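Pastry Handling Cell: Frequently Asked Questions

Setup, daily care and minor repair

These answers apply to the single-arm handling cell in the Shezi teaching kitchen. They are intended for operators who have completed the introductory session. Work marked as reserved must be carried out by technical staff.

Who is responsible for the cell?

Imani Mwaipopo supervises daily operation and keeps the operator list. Chia-hao Tsao is responsible for mechanical and electrical repairs. Questions about scheduling should be sent to the kitchen office.

What must be checked before the arm is powered on?

The operator must confirm that the table is clean, that the emergency stop is released and within reach, and that the arm cable hangs freely. The cable should have enough slack for the base joint to turn through its permitted range. If it pulls tight at any point during a slow test move, stop the arm and reposition the strap.

How is the table position taught?

Place the plate against the positioning template, then remove the template. Guide the arm by hand to the hover point above the plate and save it under the name listed on the job card. Repeat the procedure for the pickup point. Both points must be taught again whenever the table or the arm base has been moved, even by a small amount.

Teaching should be done with a sample of the product that will be handled that day. Glazed items vary in height, and a point taught on a flat roll will press too hard on a tall one. 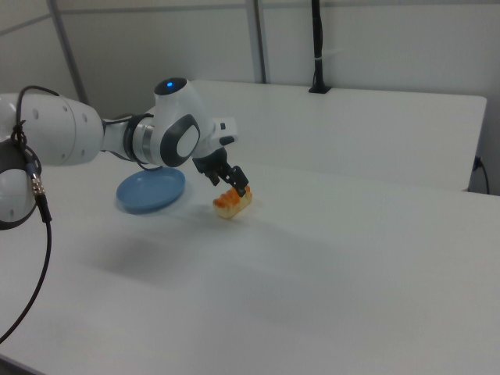
Gripping force is set separately from position. Begin with force level 2 and make a trial pickup. If the item slips, raise the level by one step and try again. Level 3 is the highest setting allowed for soft baked goods. Higher levels are locked and may be released only by technical staff.

How often should the gripper fingers be cleaned?

Clean the fingers at the end of each session and whenever the product changes. Glaze left on the fingertips hardens and alters the grip. Use a damp lint-free cloth with the kitchen's approved cleaner, then dry the fingers fully. Do not spray liquid on the gripper body or on any joint, and do not scrape the fingertips with a metal tool.

Can operators replace the finger pads?

Yes. Pads are supplied by Deseck and are kept in the drawer under the control unit. Switch off the power, remove the worn pads and press the new ones into place. Pads must always be changed as a pair. Run the open and close test up to 12 times before returning the cell to use, and record the change in the maintenance log.

The arm stopped and the panel shows code 2396. What does this mean?

In the Sakix control program installed on this cell, code 2396 means that the gripper did not reach its expected position. The usual cause is residue on the finger slides. Open the gripper from the panel, switch off the power, clean the slides and restart. If the code appears again during the same session, leave the arm off and notify Mr. Tsao.

May the cable connector be unplugged?

Only technical staff may disconnect the arm cable, and only after the power has been off long enough for the panel display to go dark. Operators may wipe the outside of the connector and should report any looseness, bent parts or damage to the cable jacket.

When is the cell out of service?

A full inspection takes place each July. Joint play, brake function and cable wear are checked at that time, and all taught points are erased. Operators should keep their job cards so that the points can be entered again afterward.

Where are faults recorded?

All faults are entered in Neneck, the kitchen's equipment register. Please include the code shown on the panel, the product being handled and the force level in use. Photographs may be attached. Entries made before 4 p.m. are reviewed the same day.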